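Melnychuk Automation | Products | Cell Floor and Boundary Sets

Drollholm Cell Floor Set
Marking and boundary kit for small robot arm cells

Overview

The Drollholm set is made for workshops, training rooms and laboratories which run one small arm on a pedestal and want the floor around it to be in order. It gives you the mat, the low boundary rails, the marking stripes and the printed cell rules. You can install it in one afternoon with two people and no special tools.

We began to sell it because many customers bought a good arm and a good controller, and then drew the working area with tape. Tape is fine for a week. After that it lifts at the corners, and new staff do not know which line is the present one and which line is from the old layout.

Please read the section "What the set does not do" before you order. The low rails are a visual and mechanical border for small parts. They are not a guard for people.

What is in the box

Floor mat, light green, matte, in four sections with joining strips
Low boundary rails, translucent, with right-angle corner pieces
Pale marking stripes, self-adhesive, two widths
Cell rules sheet, laminated, format A3
Inspection log, 46 pages
Template for the reach drawing
Adhesive pads for smooth concrete or vinyl

The order number for the full set is 1,264. Spare rails and stripes are sold separately, please ask for the parts list.

The cell rules

The sheet in the box was written by Yaryna Romaniuk and Fedir Palamarchuk from our application team. It is short on purpose. You are free to copy it and to change the order of the points, but please do not remove a point without writing down why.

1. One person has the cell. The name of this person is on the board at the entrance during the whole shift. If the person leaves, the name is changed first.

2. The reach drawing is on the wall and it shows the arm with the tool mounted. A drawing of the bare arm is wrong by the length of the gripper and the part.

3. No teaching at full speed. Use the reduced speed mode of your controller and keep the enabling device in the hand. A second person stays outside and can reach the emergency stop.

4. Parts wait inside the rails. Parts which roll, such as balls, rings and short tubes, are placed in a corner of the rail and not along an open side.

5. A dropped part stays where it is until the arm is stopped. This rule is broken more often than all the others. Print it larger if you need.

6. After every change of tool, payload or program, run the first cycle at low speed with an empty gripper. Then run with a part. Then go up to working speed.

7. The simulation is a plan. It does not replace the check at the real cell. Measure the distance from pedestal to wall, and from pedestal to any column, and compare with the model before the first move.

8. The mat is kept clean and dry. Oil on the mat is reported and wiped at once.

About rule 7

We receive many questions on this rule, so we add some words. Most of our customers now prepare the layout in a simulator, and we recommend it. Our own set is supplied as a model for the common formats, with the mat and rails at correct size. But rooms change. In October we visited a school laboratory in Sirkport where the model was very exact and the room had received a new cable duct along the wall after the model was made. The arm could touch it in one pose. Larysa Bilyk found it with a tape measure before the power was on, and the program was changed the same day.

When you check a layout in simulation, look especially at the elbow. People watch the gripper, and the elbow goes high and to the back when the arm picks a part close to its own base. If the pedestal stands near the wall, this is the place where the clearance gets small.

What the set does not do

The rails are low and a person can step over them without effort. They do not detect anybody. They do not stop the arm. If your risk assessment asks for a fence, a light curtain or a scanner, you need this equipment also, and it must be chosen by a competent person. Standards for industrial robot safety, for example the ISO 10218 series, describe the duties of the maker and of the integrator. We can supply documents for your file, but we can't do the assessment for you by e-mail.

Collaborative operation does not remove the assessment. A sharp part in a gentle gripper is still a sharp part.

Inspection

Walk around the mat at the beginning of each shift. Once in a week, we suggest Tuesday because Monday is busy in most places, fill one line in the log: joints of the mat, rails, stripes, readability of the rules sheet. Replace a rail when it is cracked or when it moves under the hand. Ivan Bilyk in our spare parts department keeps corner pieces in stock, and a set of 5 can be sent by ordinary post.

Stripes in front of a door wear faster. With roughly 100 crossings in a day you should expect to change them every season.

Compatibility

The set fits under pedestals with a flat base. If the pedestal is bolted to the concrete, cut the mat around it and do not bolt through the mat, as the soft layer can let the base move. For the Urkura mobile base we offer another mat with a harder surface. Please tell us the type of your base in the order.

Contact

For layouts and models: Melaniia Yatsenko, application team
For spare parts: Ivan Bilyk

Work at a rail corner, layout check in simulation 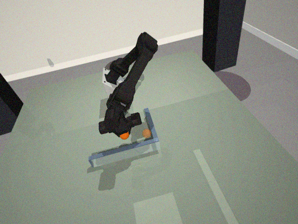 Can we use the low rails in place of a safety fence if our arm is small and slow?
The rails only mark the border and hold small parts, so the protection of people must come from your risk assessment and from the measures it asks for, also with a small arm.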